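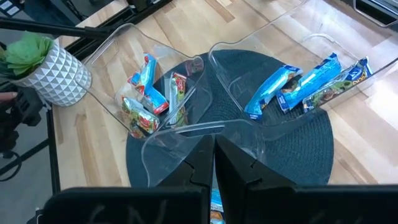
Snack bars in the clear bins, with the round mat underneath.

Seyoum Snack Bar Sorting: Read Me First

Welcome, and thank you for taking the time to open this file before diving into the folders! Seyoum is a collection of pictures and notes from one small, ordinary job: taking wrapped snack bars from a pile and putting them into clear bins on a wooden table. We started it in February at Sakberg, where the snack shelf had been a mess for as long as any of us could remember, and it grew a good deal bigger than we had planned.

What you will find

The set holds 2,000 pictures and 1,000 short written notes. The notes are plain sentences typed by whoever was looking after the table, so the spelling wanders a bit (mine especially). Each note sits in the same folder as the pictures it goes with. The folders are grouped by session, and there are 40 of them.
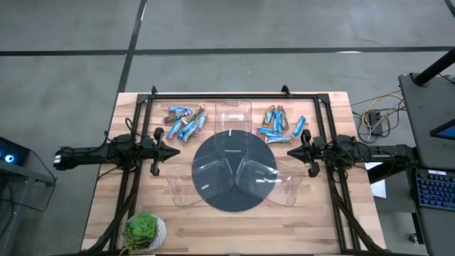
Abenezer Gebretsadik
Collection Lead, Seyoum

The table and the bins

I have grown very fond of this layout. Three clear bins go around a dark round mat, one at the top and one at each lower corner, and the bars wait in two piles on either side of the top bin. We tried deeper boxes in the early days, and they held more, but you had to lean right over to see what was at the bottom. With the clear ones you can tell from the side whether a bin has bars in it and which way they are lying.

The bars

Most of the wrappers are shiny and many of them are blue, which makes for a cheerful table and a fair amount of glare. There are brown ones mixed in too, and here and there something with red or green on it. If you are sorting by color, please go by the main color of the wrapper and leave the small print out of it. Two light blue wrappers can look like twins until you get close, so the notes say "blue, not sure which" wherever the writer couldn't tell. We decided to leave those alone instead of guessing later.

How the bins are filled

There is no single correct way. In some sessions the bars go in side by side, and in others they are simply dropped in and left as they land. Both count as filled. A bar leaning on the wall of a bin is fine. A bar lying across the rim is noted as "out."

Known gaps

Overhead light bounces off the bins and the wrappers, and some labels can't be read because of it. The Tritier folders use an older style of note with fewer details, and I hope to get back to them when things are quieter.

Using and sharing

Please use the set for study or teaching, and mention Seyoum by name if you pass it along. Corrections are very welcome: put the folder name at the top of your message and send it to the Sundunness help desk, who will get it to me.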